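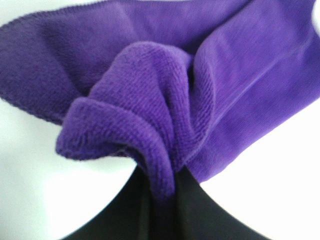 Climo Cloth Kit – Frequently Asked Questions

Posted in: Products > Grippers and End Tools > Help

What is the Climo?

The Climo is a cloth handling kit from Broro. It fits on the wrist of a robot arm you already have and lets the arm pick up, carry, hang and lay down towels, cleaning cloths and similar flat textiles. The kit is made up of a two-finger gripper, a small wrist camera, a control box and the software. The arm itself is not included.

What kinds of cloth can it pick up?

Terry, microfiber, fleece, plain cotton and most knits. The cloth needs to be soft enough to bunch between the fingers. Fabric with a looped pile is the easiest, and a good choice for your first week with the kit. Smooth synthetics such as lining fabric can be picked up too, but expect to spend more time on the grip settings.

We do not support leather, vinyl, wet cloth or anything with glass or metal sewn into it. Small zippers are fine as long as the fingers don't close on them.

How does it hold the cloth?

It pinches. The two fingers come down on either side of the spot you or the software picked, close, and pull the fabric between them into a narrow wedge. On a thick microfiber the rest of the cloth gathers above the pinch in heavy folds and fans out to the sides. This is normal and does not mean too much was picked up.

Will it leave marks on the fabric?

On towels and microfiber, a short crease where the fingers met, which goes away when the cloth is shaken or washed. On pressed cotton the crease can stay visible. If you handle pressed items, use the wide finger pads (sold separately) and set grip force to Low.

Can it pick up just one cloth from a pile?

Sometimes. It works well with piles where the cloths were dropped loosely, and not very well with neat stacks, where it often takes the second cloth along with the first. There is a setting called Lift Check that raises the cloth a short way, looks at it and puts it back if it seems too big. It slows things down. Customers with neat stacks usually leave it on and accept the slower pace.

How does the Climo decide where to grip a hanging cloth? 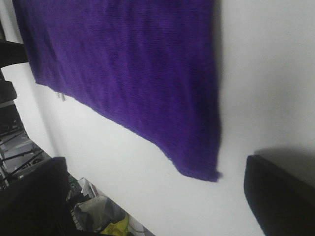 Grip points on hanging cloth are chosen from the outline, with corners ranked ahead of edges. The software compares the cloth with what is behind it, so strong contrast helps a lot. A purple cloth against a white wall is about as easy as it gets, even when the cloth hangs at a slant and the lower right corner sags into a rounded point. A corner like that still ranks as a corner. The approach setting to use is Open Low, which brings the fingers in wide apart and underneath before they close. Bags and packaging on the floor along the bottom of the wall can be left out of the search by drawing a floor line in the setup screen, and this is worth doing if any of it is brightly colored. A yellow bag or wrapper stands out just as well as a towel does.

If the cloth and the background are close in color, switch to Edge Follow. It looks for hems and seams and is slower, but it does not depend on color.

Does the camera see its own fingers?

Yes. The fingers show up in the lower part of the camera view and the software masks them out. When you change finger pads you have to run the mask step again. It is under Setup > Fingers. If you skip it, the most common sign is a gripper that stops short of the cloth for no clear reason.

What lighting do I need?

Ordinary room lighting is enough for most work. Bright, even light is better than a single strong lamp. Very bright light on a white table can wash out the table completely, which the Climo does not mind, but if the cloth itself washes out you will lose hems and seams. Turn exposure down one step at a time until you can see the fabric texture on the screen.

Shadows from the fingers on a wall or table are handled automatically. Shadows from people walking past are not.

Which arms does it work with?

Most small and mid-size arms with a standard wrist flange. A list of tested arms comes with the quote, along with the adapter plate each one needs. If your arm is not on the list, send us the flange drawing and the payload rating and we will tell you whether a plate can be made. Custom plates add to the delivery time.

How long does it take to set up?

Allow one working day. Mounting the gripper and camera is the short part. Camera setup, the finger mask and the first grip tests take up most of the day. Route the camera cable before you do the camera setup, not after – a cable that pulls on the camera at full reach will throw the whole thing off and you will have to start over.

How many cloths do I need for training?

For a cloth type already in the library, none. For a new type, plan on 200 recorded pickups. You can use the same cloth over and over, though two or three of the same type give better results. Drop the cloth differently each time, and include some pickups from hanging if hanging is part of your job. The recordings can be spread over several sessions.

What is Rajput?

Rajput is the add-on software for folding. The basic Climo software picks up, carries, hangs and lays flat. Rajput adds half folds, quarter folds and rolls. It needs a second arm with a second Climo gripper for anything bigger than a hand towel. You can buy it later and install it on the same control box.

What does it cost?

The Climo kit for one arm is $3471. The kit bundled with Rajput is $3849. Adapter plates, wide finger pads and shipping are extra. We don't rent kits by the month, but see the trial below.

Can I try it first?

Yes. You can book a half-day trial at our shop in Graseck and bring your own cloths. We have several arms there with the kit already mounted. Bring at least five of each type you want to test, and please bring them the way they usually arrive at your site, whether that is folded, loose or straight out of the dryer. Trials start at 9 a.m. or 1 p.m. The shop is closed for trials in January.

We don't charge for the first trial. A second one is billed at the normal hourly rate and credited if you order.

How long do the finger pads last?

It depends on the fabric. Pads wear faster on coarse cotton than on fleece. Look at the inner faces once a week and replace both pads together when the surface looks shiny. Lint is the more usual problem. Brush it off at the end of every shift, especially with new towels, and wipe the pads with a dry cloth. Do not use solvent.

The gripper drops the cloth partway through a move. What should I check?

Start with lint on the pads. Then check how deep the pinch is. If only the very top of the pile is caught, lower the Pinch Depth value by one step and try again. After that, look at arm speed. Large cloths swing, and a grip that holds a hand towel at full speed will not always hold a bath towel. Raising grip force should be the last thing you try.

It keeps gripping the hem. Can I stop that?

Turn on Avoid Hems in the grip settings. Some customers do the opposite and turn on Prefer Hems, as the thicker stitching gives a firm hold when the cloth is going to be hung. Both settings can be saved per cloth type.

Is there a warranty?

The gripper, camera and control box are covered for one year. Finger pads are wear parts and are not covered. Opening the control box ends the warranty on the box but not on the gripper.

How do I get support?

Use the support form in your Broro account. Include the cloth type, the arm model and the log file from the control box. A short clip from the wrist camera is helpful if the problem is with grip points. Phone support is open from 8 a.m. to 4 p.m. for customers with a current warranty.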